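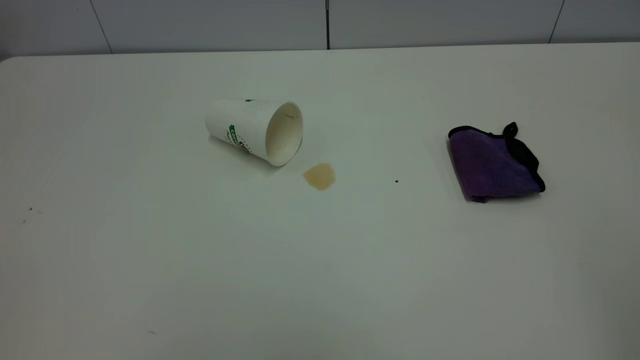
6 May 2022. Sediment core 13 finally came out of the cold room this morning and I split it with Su-chen before either of us was properly awake. It's the one from the deep end of the Liston transect, the one we've been calling the muddy one, as if the others weren't mud. I'd been a bit scared of it after core 11 cracked on us in March, but this one opened like a book. Nice clean face, gray-green on top, a darker band under that, then the stiff gray clay all the way down. Su-chen wanted to know what color I was going to write for the top few centimeters of fluff, and I pointed at the spill by the tipped-over paper cup on the white table and said that, the light brown of that little puddle, maybe a touch greener. She made me go get the color chart. Fair enough. The chart is what goes in the log.

Worm counts, then. I sieved the top three slices and picked them wet under the Gitar scope. 963 individuals, and nearly all of those are in the first slice, so whatever is living down there is living right at the surface and not bothering to dig. Mostly the same small bristle worms we had in cores 9 and 10. A handful of tiny clams, thin as fingernails, and one brittle star arm with no brittle star attached. I've put the arm in its own vial because Ifigeneia will want it. I did not count it as an individual. (Last year's sheets did count arms, by the way, so if anyone is comparing, go back and fix those first!)

Second slice dropped way off and the third had 38 in it. I re-sieved the third to be sure, same mesh, and got two more broken tail ends, which I left out under the heads-only rule.

Oxygen probe was being a pain again. It read fine in the bottle water, then drifted as soon as I put it near the mud, and I ended up doing the profile twice. The second run looks believable — drops fast, flat by the dark band — but I wouldn't bet lunch on the exact numbers. Raw files for both runs are on the shared drive. Please don't delete the first one even though it's ugly. I want to see if the drift is the same shape as the one we had on the Choi samples, and if it is, then the probe is the problem and I'll stop blaming the mud.

Labels: the new Stikitz ones are holding up in ethanol so far. Pencil on the paper slip inside the vial AND a label on the outside, both, every time. I found two vials from the last batch with nothing on the inside slip except a depth and a smiley face. I know whose handwriting that is.

Su-chen had a good thought while we were rinsing sieves. We keep treating the dark band as old, but what if it's just a slab that slid down from the slope and landed on top? That would explain why it's so sharp at the bottom edge and fuzzy at the top. It would also mean our dates for everything above it are off, which, ugh. The easy test is grain size. If it slid, the coarse stuff ought to be sitting at the base of the band. I took little scoops every centimeter across it and they're in the drying oven at 60 degrees, left side, second shelf. Don't turn it up to hurry them along, I need the shell bits intact.

I went back through the photos of core 10 after that and there might be a dark band in that one too, much thinner, kind of smeared along the liner. Or it might be smear from the cutting wire. I can't tell from the photos and the working half is already all sliced up. The archive half is still wrapped, so I've asked Ifigeneia if we can open it. She'd rather wait for the grain size, and she's probably right, but I asked anyway.

To do next:
Weigh the dried scoops, then sieve.
Swap the probe membrane and run it in plain seawater for an hour.
Pick slices four and five of core 13. I expect they'll be close to empty but they still have to be done.
Order more small vials, we're down to the last tray.
Ask Ifigeneia about the arm.

Archive half of 13 is wrapped and back in the cold room, bottom rack, top end facing the door.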